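Chapter 6

Choosing a Two-Arm Kit for the Small Laboratory

Shih-chieh Tsai

In this chapter you will learn
how to read the offer sheet of a bimanual kit
which costs come after the purchase
how to plan a first table task and judge the result

6.1 Why a kit and not separate parts

In Chapter 5 we built one arm from separate motors, brackets and a controller. The work was useful for learning, but it took many weeks, and most student groups had to repeat the wiring at least once. When a laboratory needs two arms which work over the same table, the difficulty grows quickly. The bases must keep their distance from each other, both controllers must follow the same clock, and the software must know where each arm stands. For this reason many teachers now buy a complete kit.

A kit in the sense of this chapter is a set of two arms, two grippers, a mounting rail, the control boards and the software to record and replay movements. Some sellers add a table and walls. Others leave these to the buyer — and the price on the offer sheet can look much better than it is.

6.2 Three offers compared

We asked three suppliers for an offer for the same teaching laboratory. The Hisar kit was offered at 2,303 euros with rail, boards and one year of support. The Henard kit was offered at 1,181 euros, but the rail and the second control board are ordered separately, and the support is by e-mail only. Ullwood does not sell the arms. It rents them by the term and sends a technician for the first installation. All prices were valid on May 29, 2023 and should be checked again before the reader makes any decision.

The low price of the Henard kit is attractive for a school which already owns a rail. For a school which begins from nothing, we advise to write down every missing part first. In our own list the small items (screws, end stops, cable clips, a spare power supply) came to 133 euros, and we had not planned for any of them.

The manual is also part of the offer. The Hisar manual has 39 pages and explains the zero position of each joint with drawings. The Henard manual is shorter and refers the reader often to a web page. Ullwood gives no manual to the customer, only a card with the starting procedure.

6.3 The first table task

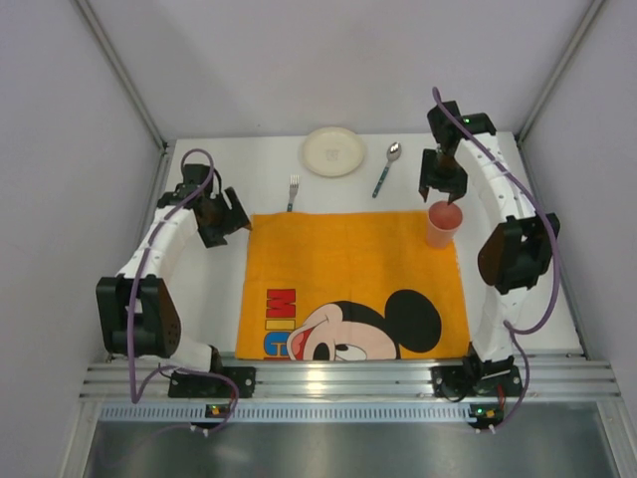
A good first task uses things from the kitchen, and it should need both arms for some part of the work. Folding cloth is a common choice, and laying a place for a meal is another. These objects ask very different things from a gripper. A towel is soft and changes its form at every touch, while a plastic cup keeps its form but can be pushed away by a careless approach from above. The fork and the spoon are thin and lie flat on the table, so the fingers must come very low, and here a kit with weak position control shows its limits soon. If the towel has a printed face on it, as the orange one has, the print also gives students an easy way to say which side is up and how the cloth is turned.

Before the first run, the group should agree on what counts as success. Zakharchenko's rule, which we use in all our courses, is to write the final state in one sentence before the power is switched on. "The cup stands upright on the plate" is such a sentence. "The table looks tidy" is not, for two observers may judge it differently.

The cables deserve attention at this stage as well. Move each arm by hand through its full reach, with the power off, and watch whether any cable becomes tight. In our laboratory we repeat this check at the start of the term and again in July, when the equipment is prepared for the summer course.

6.4 Words used in this chapter

Bimanual: working with two arms together.
End stop: a part which limits the movement along a rail.
Zero position: the pose from which all joint angles are measured.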